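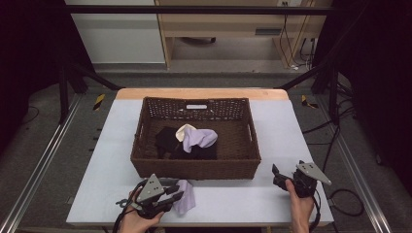
Prüfliste Handgreifer-Arbeitsplatz, Textil in Korb
Fassung 3, mit Kommentaren

Standort: Drindach, Arbeitsplatz Skinater
Begehung: 10. Mai 2025
Geprüft durch: Elisa Ferri, Gualtiero Cattaneo
Kommentare und Nachträge: Ataahua Pearce (AP), Elisa Ferri (EF), Gualtiero Cattaneo (GC)
Ergebnis: Betrieb freigegeben, mit Auflagen zu 2.2, 2.4 und 5.3

Bewertung: i. O. / Hinweis / Mangel. Ein Hinweis wird bis zur nächsten Begehung erledigt, ein Mangel vor der nächsten Schicht. Wer etwas ankreuzt, schreibt bitte mindestens einen halben Satz dazu. Die Kommentare sind der Teil der Liste, den die Leute in Pleltevo wirklich lesen, und wir freuen uns über jeden einzelnen!

1. Arbeitsfläche und Umgebung

1.1 Tischplatte liegt plan auf und lässt sich mit der flachen Hand nicht verschieben.
i. O.
EF: Von allen vier Seiten gedrückt, nichts wandert. Seit die Platte im Januar neu unterlegt wurde, ist das ein richtig angenehmer Tisch.

1.2 Auf der Tischfläche liegen nur Korb, Tücher und Greifer. Keine Becher, keine Telefone, kein Werkzeug.
i. O.

1.3 Rahmen und Streben sind fest verschraubt, keine Verbindung lässt sich von Hand drehen.
i. O.
GC: Alle 31 Verschraubungen mit dem Schlüssel nachgefühlt. Die diagonalen Streben zuerst, die bekommen beim Vorbeigehen gern einen Stoß mit der Hüfte ab. Bitte diese Reihenfolge beibehalten, dann vergisst man keine.

1.4 Die gelb-schwarzen Markierungen an den hinteren Tischecken haften und sind sauber.
i. O.
AP: Ich mag diese kleinen Streifen sehr. Man sieht sofort, wenn der Tisch beim Putzen verschoben wurde. Beim Aufbau in Pleltevo hätten sie uns einen ganzen Vormittag erspart.

1.5 Die Aluminiumschienen links und rechts sind frei von aufgelegten Teilen.
i. O.

1.6 Beleuchtung blendet die Bedienperson nicht, die Vorhänge sind so gezogen wie im Aufbaublatt.
i. O.
EF: Im Stehen und im Sitzen geprüft. Die kleinere Kollegin sollte das bitte auch einmal testen, ich bin mit meiner Größe kein guter Maßstab.

2. Kabel und Stromversorgung

2.1 Greiferkabel haben genug Spiel für den gesamten Arbeitsbereich und ziehen nicht an der Hand.
i. O.
GC: Mit ausgestreckten Armen bis über den hinteren Korbrand gegriffen, kein Zug am Handgelenk.

2.2 Greiferkabel liegen nicht im Stehbereich der Bedienperson.
Hinweis
EF: Das rechte Kabel läuft an der Tischkante hinunter und bildet am Boden eine Schlaufe. Wer seitlich nachrückt, kann mit der Schuhspitze hineingeraten. Auflage: Kabel unter der Tischkante führen, mit einem Klettband, das unter Last aufgeht. Keine Kabelbinder! Das Kabel muss sich lösen dürfen, wenn doch einmal jemand hängen bleibt.
GC: Klettbänder sind in der Schublade mit der Aufschrift Fiore. Bitte die breiten nehmen.

2.3 Steckdosenleiste ist befestigt, kein Stecker sitzt locker.
i. O.
AP: Die Leiste am Schreibtisch ist gut erreichbar, das ist schön gelöst. Ich würde die herabhängenden Leitungen trotzdem bündeln, damit der Stuhl beim Zurückrollen nichts mitnimmt. Kein Hinweis, nur ein Wunsch.

2.4 Lose Leitungen auf dem Teppich sind abgedeckt oder an den Rand gelegt.
Mangel
EF: Rechts neben der Schiene liegen mehrere schwarze Leitungen quer über dem Teppich, links eine dünne. Die linke stört kaum, gehört aber ebenfalls an den Rand. Rechts bitte Kabelbrücke, und zwar die flache. Leitungen, die zu keinem Gerät mehr führen, abziehen und ins Regal. Erledigung vor der nächsten Schicht, Meldung an Ataahua.

2.5 Sichtprüfung aller Leitungen auf Quetschstellen und blanke Stellen.
i. O.
GC: Durch die Finger laufen lassen, Meter für Meter. Das dauert und macht erstaunlich viel Freude, sobald man einmal eine Knickstelle auf diese Weise gefunden hat.

3. Handgreifer

3.1 Montageplatten sitzen fest, keine Grate an Kanten und Bohrungen.
i. O.
EF: Mit einem Fetzen Nylonstrumpf über die Platten gefahren. Bleibt er hängen, ist irgendwo ein Grat. Heute glitt er durch, auch an den Löchern. Der Strumpftest darf gern in alle anderen Listen übernommen werden.

3.2 Finger öffnen und schließen ohne Ruckeln, beide Seiten gleich leichtgängig.
i. O.
GC: Links minimal strammer als rechts, innerhalb der Grenze. Beim nächsten Mal darauf achten.

3.3 Zwischen Fingern und Griffgehäuse lässt sich keine Hautfalte einklemmen.
i. O.
AP: Bitte mit dem Prüfstift testen und nie mit dem eigenen Finger. Ich weiß, dass es verlockend ist.

3.4 Freie Backen bleiben offen und zeigen über den Tisch, solange die andere Hand ein Tuch führt.
i. O.
EF: Sehr sauber gemacht. Links hängt das fliederfarbene Tuch zwischen oder knapp neben den Backen, rechts stehen die Backen leer und offen, Spitzen nach links über die Platte. Genau so wollen wir das in der Einweisung zeigen. Die freie Hand ist bereit und zeigt auf niemanden.

3.5 Griffflächen gereinigt, Desinfektionstücher am Platz.
Hinweis
GC: Gereinigt ja, aber die Packung war fast leer. Nachgelegt habe ich 2 neue.

4. Korb und Material

4.1 Korb steht vollständig auf der Platte und hat Abstand zu allen Kanten.
i. O.

4.2 Geflecht ohne abstehende Enden, besonders am oberen Rand und an den Grifflöchern.
i. O.
EF: Geflecht ist ein dankbares Material für unsere Zwecke, aber die Enden arbeiten sich mit der Zeit heraus. An den Grifflöchern bitte innen entlangfühlen, mit Handschuh. Ein abstehendes Ende wird abgeschnitten und nie zurückgebogen.

4.3 Tücher sind frei von Nadeln, Knöpfen und Drahtbügelresten.
i. O.
AP: Jedes Tuch vor dem ersten Durchgang einmal ausschütteln. In Pleltevo steckte eine Stecknadel in einem Saum, seitdem ist der Punkt in der Liste und bleibt auch drin.

4.4 Tücher haben Farben, die sich deutlich voneinander und von der Platte abheben.
i. O.
EF: Schwarz, Cremeweiß und Flieder liegen im Korb. Herrlich gut zu unterscheiden, selbst wenn sie sich überlappen. Zwei fliederfarbene Tücher gleichzeitig sind zulässig, sofern im Ablaufblatt steht, welches zuerst kommt.

4.5 Kein Tuch hängt über die Tischkante.
i. O.
GC: Auf der Platte darf es schleifen, das gehört zur Aufgabe. Über die Kante nicht, dort verfängt es sich mit den Greiferkabeln.

5. Bedienperson und Ablauf

5.1 Einweisung liegt schriftlich vor und wurde mündlich durchgegangen.
i. O.
EF: Einweisung durch Carmela Guerra. Sie lässt alle den kompletten Ablauf einmal langsam und ohne Tuch durchspielen. Das ist gute Praxis und kostet fast keine Zeit, bitte überall einführen.

5.2 Keine losen Ärmel, keine Ketten oder Armbänder, lange Haare gebunden.
i. O.

5.3 Pausenregel hängt sichtbar am Platz und wird eingehalten.
Hinweis
AP: Eingehalten ja, Aushang fehlt. Die Regel lautet: Durchgänge bis zu 19 Minuten, danach Greifer ablegen, Hände ausschütteln, ein paar Schritte gehen. Die Greifer fühlen sich am Anfang leicht an, am Nachmittag nicht mehr. Der Aushang kommt ins Hochformat und auf Augenhöhe.

5.4 Greifer werden nur auf der Tischplatte abgelegt, Finger vom Körper weg.
i. O.
GC: Ablegen auf dem Korbrand bitte auch dann nicht, wenn er leer ist. Der Korb kippt und zieht den Greifer mit.

5.5 Tempo: Die Bedienperson arbeitet so ruhig, dass jede Bewegung jederzeit angehalten werden kann.
i. O.
EF: Mein Lieblingspunkt. Einfach während der Arbeit »Halt« sagen und zuschauen. Beide Hände standen sofort. Ankündigen sollte man den Test vorher, das ist eine Frage der Höflichkeit.

5.6 Eine zweite Person ist in Rufweite.
i. O.

6. Abschluss der Schicht

6.1 Greifer ausgesteckt, Kabel in großen Schlaufen aufgehängt.
Nicht geprüft, Schicht lief noch.

6.2 Tücher gezählt und in den Korb zurückgelegt.
Nicht geprüft.
AP: Beim nächsten Termin bitte zum Schichtende kommen, dann bekommen wir Abschnitt 6 endlich vollständig.

6.3 Auffälligkeiten ins Platzbuch eingetragen, auch die kleinen.
i. O.
GC: Das Platzbuch ist vorbildlich geführt. Jemand hat sogar notiert, dass ein Klettband quietscht. Genau solche Einträge helfen uns, bitte weiter so!

Nachträge zur Fassung 3

Neu aufgenommen sind 3.4 und 5.5. Beide kamen als Vorschlag von Ainhoa Casado und standen vorher nur als Randnotiz in der Liste für Fiore. Der alte Punkt zum Schuhwerk ist nach 5.2 gewandert und wird dort in der nächsten Fassung ausformuliert – bis dahin gilt: geschlossene Schuhe, flache Sohle.

Gestrichen ist die Frage, ob der Arbeitsplatz »ordentlich wirkt«. Darunter hat jeder etwas anderes verstanden. Die Punkte 1.2, 2.4 und 4.5 decken ab, was damit gemeint war.

Offen bleibt die Frage der Kabelführung von oben. Gualtiero möchte die Greiferkabel über die Querstange des Rahmens führen, Elisa sorgt sich um den Zug an den Handgelenken. Beide bauen ihre Variante am Skinater auf, verglichen wird mit derselben Bedienperson und denselben Tüchern. Wer zusehen oder selbst ausprobieren will, ist herzlich eingeladen.

Offene Auflagen
2.2 Klettband unter der Tischkante, rechts. Zuständig: Gualtiero Cattaneo
2.4 Kabelbrücke rechts, dünne Leitung links an den Rand. Zuständig: Elisa Ferri, Rückmeldung an Ataahua Pearce
5.3 Aushang Pausenregel. Zuständig: Carmela Guerra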